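A Day at the Skiltari Shirt Works

I've been wearing cotton shirts my whole life and until this winter I had no idea how one gets made. So when my friend Elli Hyvönen told me the Skiltari works in Cernen was holding an open day, I signed us both up that same evening, and on Tuesday, December 14, 2021 we were on the early train with a thermos and way too many sandwiches.

The works is a 20 minute walk uphill from the station (wear real shoes, the sidewalk gives out halfway). You check in at a window by the side gate, get a sticker with your name on it, and wait in a hallway that smells like steam and starch. I loved it already!

Our guide was Miloslav Beneš, who started there as a cutter. He took us to the cutting room first, where the cloth is spread in layers on a very long table and a pattern is laid over the top. The sleeves and collars get squeezed in between the bigger pieces like a jigsaw puzzle, and he'll happily talk for ten minutes about how much cloth a good layout saves. They turn out 354 shirts on a normal day, and in July, when the school orders come in, they run a second shift.

Then the sewing floor. Loud! Each person does one step, so there's a woman who does only cuffs, and two people on collars, and somebody at the end doing buttonholes at a speed I couldn't follow. Emília Slanina let Elli try a collar point. It came out looking like a duck's foot, but Emília turned it right side out again and showed her how to trim the seam closer so the corner sits sharp. I'm going to try that at home on an old blouse.

My favorite part was the pattern loft upstairs. There are 1431 paper patterns hanging on hooks, brown and soft at the edges, the oldest ones with pencil notes in a handwriting that's all loops. One was for a bib-front dress shirt called the Rirkum, which they haven't made in decades. I asked if they'd ever bring it back and Miloslav just sighed and said the pleats take forever.

Lunch was in the canteen, lentil soup and rye bread, 2 coins from the pile of tokens they hand you at the gate. We sat with Lâm Hầu, who runs a little tailoring shop and had come to look at interlinings. He says a cheap collar gives itself away in the wash, when it bubbles, and that you should pinch the layers before you buy. I've been pinching collars in stores ever since.

The shop by the exit sells seconds. I bought a blue one with a slightly crooked pocket and Elli got three yards of striped cotton called Begum that she swears will be curtains. We missed the train home by a minute and ate the last of the sandwiches on the platform.
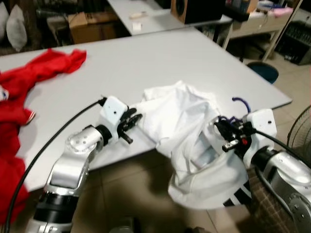
A white garment on the table, and another look at white cloth by the clothes rack:
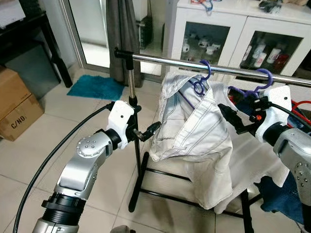 Do you have to book ahead for the open day?

You'll need to put your name down in advance, and the morning tours fill up first, so pick the afternoon if you're late getting organized.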